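To: household-demos list
From: Pascual Daza
Date: 30/07/2020
Subject: Re: Re: wiping, and when a wipe is over

Mebrat Jemal wrote:

> Could we please settle the wiping episodes before Londby
> starts labelling? I've been through the July batch and the
> end points are all over the place. Half of them stop when
> the cloth leaves the surface, the other half stop when the
> person looks satisfied, which I can't label.
>
> Also, is "fold the cloth" its own episode or part of the
> wipe? I've got it both ways, sometimes from the same person
> on the same morning.
>
> Also also, Ashby want to know if they can throw out anything
> where the hands pause for more than a second or two. I said
> I'd ask. I'd rather they didn't.

Taking these in the order that annoys me least.

Pauses first. No, Ashby can't throw them out. I know the loader at their end likes its motion continuous, and I know a still hand looks like a dropped sensor if you only read the plots. But people stop. They stop to decide which bit is still grubby, or to shift their grip, or to think about lunch, and the first two are things we want the policy to pick up. Flag a pause if you must. The old Musum set had every hesitation trimmed out, and the model trained on it went at a worktop like a man late for a train. It also never once turned its cloth over, for reasons that will be obvious to anybody who has watched the clips.

Folding. I've changed my mind twice on this and I'm now going to be firm until somebody makes me change it again. Fold is its own episode when the cloth starts open and the person is plainly making a pad of it before doing anything else. If they refold halfway through a surface, leave it inside the wipe and put a marker at the moment the grip changes. Don't split it. We split them in the first batch and ended up with 182 tiny episodes that began in the middle of nowhere, with a hand already round a cloth and no clue as to what it was for. 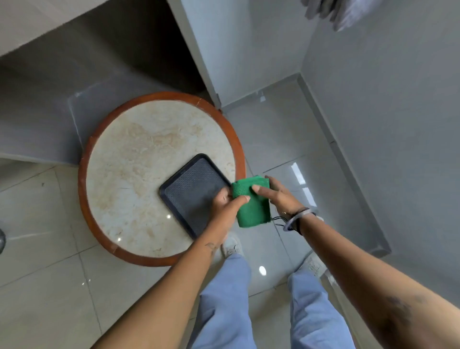

The small-object ones are where this bites, by the way. On a big flat surface the cloth hardly matters, you could use a sock. Put a tray on a table and the person starts doing all sorts of clever things with their fingers, one hand keeping something still while the other does the work, then swapping. The labels we have for this are "left" and "right". I'd like "hold" and "work" as well, per hand, and I'd like it before Londby get going, as I don't fancy asking them to go back over 101 tray clips in the autumn. Mebrat, if you can add the two fields to the form I'll write the guidance note. If you can't, say so and I'll go and bother whoever last touched the form (me, I suspect).

Textured surfaces, same topic. Please put the texture in the notes box if there is one. Bumps, ribs, weave, whatever you can see. Distance has no opinion on texture at present and treats a bobbly tray like a sheet of glass. I'd like it to have an opinion.

Now, end points. My proposal:

A wipe starts at first contact between cloth and surface.

A wipe ends at last contact, provided the cloth doesn't come back to the same surface within 7 seconds.

If it does come back, it was all one wipe, and you have my sympathy.

"Looks satisfied" isn't a label. I did try, early on, to write down what satisfied looks like from above with only a pair of hands to go on, and I got as far as "hands go away". So we may as well measure the hands going away.

Floors are worse and I'm putting off the full rules. The trouble is that a floor has no edge a person respects. They do the bit they can reach, shuffle, do another bit, and come back for something they missed. On tiles I had hoped we could use the grout lines as boundaries, one tile one wipe, nice and tidy. I checked it against 45 floor clips and people pay no attention to grout lines whatever. So for now a floor wipe ends when the feet move. Keep the feet in view if you're the one wearing the headset, please, even if it means tucking your chin in and looking like a pigeon.

One more for floors: log the supporting hand. It's easy to ignore because it isn't doing anything, but a person crouching with a palm on the ground has shorter reach on the other side, and the strokes change shape to suit. If the clip says "right hand wipes" and stops there, we've lost the reason the stroke was short.

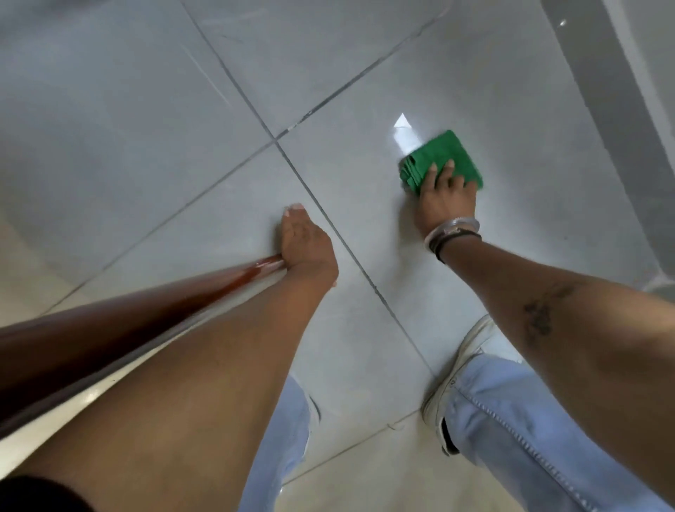
Mebrat Jemal has already come back to me off-list to say that feet are fine as a rule but knees aren't covered, and what am I to do with someone who kneels and swivels? She'd count a swivel as a move if the supporting hand lifts and comes down somewhere else, and as nothing at all if it stays put. She also thinks 7 seconds is too long for trays and too short for floors, and would like it noted that she said so before the labelling began.

Noted. I'm taking the swivel rule as it stands. On the seconds I'd sooner have one wrong number everywhere than two wrong numbers, so it stays for this batch and we look at it again with some labels in hand.

Still open:

- what to call it when the cloth is pressed down and doesn't travel (I've seen "dab", "hold" and "lean" in the notes, and one "squash")
- whether a cord or loop hanging off a cloth needs mentioning. I say yes, as it wanders over the fingers and confuses the hand tracker
- reflections on shiny floors. Ashby say they can mask them. I'll believe it when I see the masks

Replies to the list please, not to me, or I'll end up quoting you like this.

Pascual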